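Edelstahlspüle und helle Arbeitsplatte richtig pflegen

Stand: 10 April 2025

Edelstahl ist robust, aber nicht unempfindlich. Die meisten matten Stellen in einer Spüle kommen vom Kalk, der Rest von falschen Schwämmen. Wer täglich kurz nachwischt, braucht nur selten ein Spezialmittel.

Nach dem Abwasch

Das Becken mit warmem Wasser ausspülen und Speisereste aus den Ecken holen. Danach einen Tropfen Spülmittel auf ein weiches Tuch geben und in Schliffrichtung wischen. Quer zum Schliff entstehen feine Kratzer, die man vor allem bei Gegenlicht sieht. Zum Schluss trockenreiben. Das dauert keine Minute und verhindert die grauen Ränder, die sich sonst innerhalb einer Woche aufbauen.

Stahlwolle gehört nicht in die Spüle. Sie hinterlässt kleine Eisenteilchen, die rosten und dann wie Rost im Edelstahl aussehen. Auch nasse Konservendosen sollte man nicht über Nacht im Becken stehen lassen. 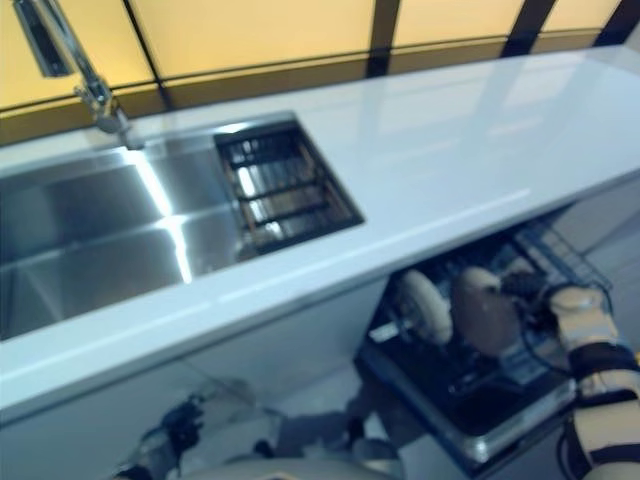
Kalk entfernen

Zitronensäure ist für Edelstahl gut geeignet. Zwei Esslöffel auf einen Liter kaltes Wasser reichen aus. Die Lösung mit einem Tuch auftragen, bis zu 2 Minuten einwirken lassen und gründlich abspülen. Heißes Wasser ist hier falsch, weil sich beim Erhitzen schwer lösliches Calciumcitrat bilden kann.

Essigessenz wirkt ebenfalls, greift aber manche Dichtungen an. Bei Arbeitsplatten aus Marmor oder anderem Kalkstein darf keine Säure danebenlaufen - auch keine verdünnte. Wer nicht weiß, woraus die Platte besteht, sieht in den Unterlagen des Küchenstudios nach oder legt den Rand vorher mit trockenen Tüchern ab.

Helle Arbeitsplatten

Auf Weiß fallen Kaffee, Kurkuma und Rote Bete sofort auf. Frische Flecken mit Wasser und Spülmittel abnehmen, ältere mit einem Brei aus Natron und Wasser. Den Brei auflegen, nicht reiben, und nach zehn Minuten feucht abwischen. Bei glänzenden Oberflächen zuerst an einer verdeckten Stelle probieren.

Heiße Töpfe kommen immer auf einen Untersetzer. Besonders gefährdet sind Fugen und der Ausschnitt rund um die Spüle. Steht dort länger Wasser, kann das Trägermaterial bei beschichteten Platten aufquellen. Die Silikonfuge deshalb einmal im Jahr prüfen, bei uns ist das immer im September dran. Löst sich das Silikon an einer Stelle, wird die ganze Fuge erneuert.

Abtropfgitter und Sieb

Unter Abtropfgittern sammelt sich Wasser, das selten jemand wegwischt. Das Gitter einmal pro Woche herausnehmen und mit einer alten Zahnbürste reinigen. Das Sieb im Abfluss ausklopfen und kurz in Sodalösung legen.
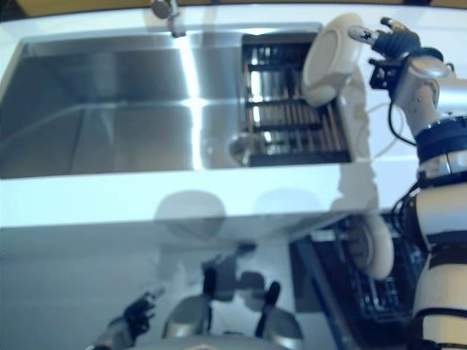
Teile mit Holz dürfen nicht in die Spülmaschine. Beschichtetes Metall verträgt sie meistens, aber nicht über 60 Grad. Ist die Beschichtung einmal abgeplatzt, rostet das Gitter von dort weiter und macht braune Punkte auf dem Stahl. Solche Punkte lassen sich mit etwas Natron entfernen, wenn sie noch frisch sind.

Riecht der Abfluss, hilft ein Kessel heißes Wasser mit einem Löffel Soda. Bleibt der Geruch, den Siphon abschrauben und von Hand säubern. Vorher einen Eimer darunterstellen.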